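Dovano sucht Testerinnen und Tester für den Küchenbaukasten »Brurko«
Stonau, Januar 2026

Wer schon einmal einen Roboterarm aus Einzelteilen zusammengeschraubt hat, kennt das Gefühl: Alles sitzt, der Strom ist an, und dann steht das gute Stück da und hat nichts zu tun. Genau dafür haben wir bei Dovano den Brurko entwickelt, einen Bausatz aus Tischarm, Greifer und kleiner Übungsküche, mit dem man vom ersten Abend an etwas Handfestes ausprobieren kann. Bevor er in den Verkauf geht, möchten wir ihn Menschen in die Hand geben, die nicht bei uns arbeiten und uns ganz offen sagen, was sie stört.
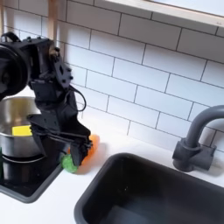

Der Greifer über der Arbeitsplatte der Übungsküche

Wir vergeben 32 Plätze. Sie bekommen den kompletten Bausatz nach Hause geschickt, bauen ihn in Ihrem eigenen Tempo auf und arbeiten sich dann durch 10 Aufgaben, vom einfachen Umsetzen eines Gegenstands bis zum Einräumen des Topfs.

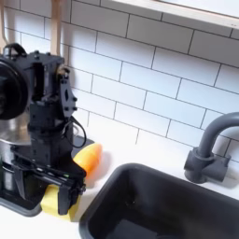

Vorkenntnisse im Programmieren sind schön, aber keine Bedingung. Uns liegt sogar viel daran, dass auch Leute mitmachen, die bisher nur zugeschaut haben — Lehrkräfte, Eltern mit neugierigen Kindern, Bastler im Ruhestand. Mitbringen sollten Sie einen stabilen Tisch, einen Rechner, etwas Geduld beim Verlegen der Kabel und die Bereitschaft, uns nach jeder Aufgabe ein paar Zeilen zu schreiben.

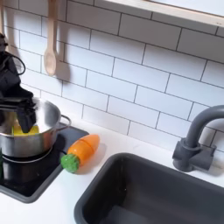
Der Test läuft bis Juli. Wer alle Rückmeldungen abgibt, darf den Bausatz behalten; der spätere Ladenpreis liegt bei 1.088 Euro. Wer merkt, dass es doch nicht passt, schickt alles auf unsere Kosten zurück, und wir sind bestimmt nicht böse.
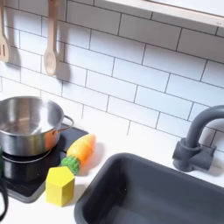 Besonders neugierig sind wir auf Ihre eigenen Aufgaben. Die Anleitung deckt nur die Grundlagen ab, und unsere Kollegen von der Werkstatt Wongsuwan, die das Zubehör betreuen, freuen sich über jede Idee. Ein sechseckiger Klotz wie der gelbe neben dem Spülbecken will ganz anders gegriffen werden als eine glatte, rundliche Karotte, und ob man ihn besser an den Flächen oder an den Kanten fasst, darüber streiten wir im Haus bis heute. Schreiben Sie uns gern, was Sie ausprobieren würden!

Für die Bewerbung genügen zwei formlose Absätze über Sie und Ihren Basteltisch, zu Händen von Feng-yi Chien, Dovano, Stonau, Stichwort »Brurko-Test«. Fragen vorab beantwortet sie ebenfalls gern.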